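Wanted: Readers for a Lent Study Book, Doubters Included

Drutberg Press is looking for 6 readers to test a new small-group study on prayer before it goes to print. The work is part time, mostly from home, and runs from July until the manuscript is locked. There is a small fee. We would like to hear from people who have sat through enough church study guides to have opinions about them.

Let me say where I stand. I have edited devotional material for a long time, and I don't trust most of it. A lot of it tells readers how they ought to feel by the end of the page, then leaves a blank line for them to write down that they feel it. I have seen workbooks promise a changed prayer life in a few weeks. I have yet to meet the person whose prayer life kept to the schedule.

The book is called Asking Again. It goes slowly through the Psalms of complaint and the parable of the widow who wore down the judge. The author wants it used in parish groups over Lent. I think it may be good. I have thought that before and been wrong, so I would like other people to look at it while it can still be fixed.

What you would do

Read each chapter as it comes and mark where you got bored, where you were lost, and where you stopped believing the writer. Try the discussion questions on at least one other living person. Come to 2 meetings at our Bakbridge office, both on a Tuesday at 7 p.m., and say out loud what you wrote in the margins. Send written notes within the week. Full sentences are nice but not required.

You would not be asked to check the Hebrew. Someone is being paid for that. You would also not be asked to write a blurb, and if you offer one I will wonder about your notes. 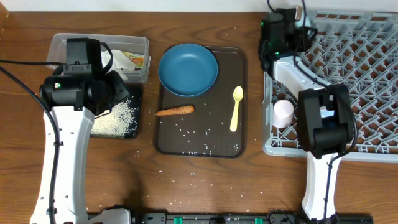
Drutberg Quarterly, Issue 6, page 2

Who should apply

People from any church, or from none at the moment. We already have plenty of clergy giving us their views, so ministers and seminary students will go to the back of the line this time. I would especially like to hear from anyone who has led a home group and watched it go quiet after question one. If you quit a group halfway through, tell me which book you were on.

You need to read English comfortably and be able to get to Bakbridge both times. We can't set up a video link that works, and I've stopped believing the people who say we can. The building has a ramp at the side door on Macedo Street.

Please don't apply if you mainly want to get your own manuscript in front of us. We will find out by the second chapter. The same goes for anyone hoping to correct the author's theology from the ground up. Disagreement is welcome, and so is a flat "I don't think this is what the Psalm says," as long as you can point to the verse.

Pay and terms

The fee is $1000 per reader, paid in full after the second meeting and your last set of notes. Travel is not covered. You keep the printed draft, but we ask you not to pass it around or copy pages for your church bulletin. Your name will go in the front of the book if you want it there. One past reader asked to be left out after seeing the cover, and we left her out.

I can't promise that every note will be used. The author reads them all, I read them all, and then we argue. Some chapters have been thrown out at this stage on other books. Some should have been and weren't.

How to apply

Write one page, no more. Tell us about a prayer, sermon or study guide that did not convince you, and what the trouble was. Leave out your testimony unless it bears on the question. A list of your church offices won't help you either way.

Mail it to Zaid Hakim, Readers' Desk, Drutberg Press, P.O. Box 3091, Bakbridge, or hand it in at the front counter before 5 p.m. on a working day. Put your phone number on it. We will call the people we want to meet and send a card to everyone else. If no card comes, call and complain.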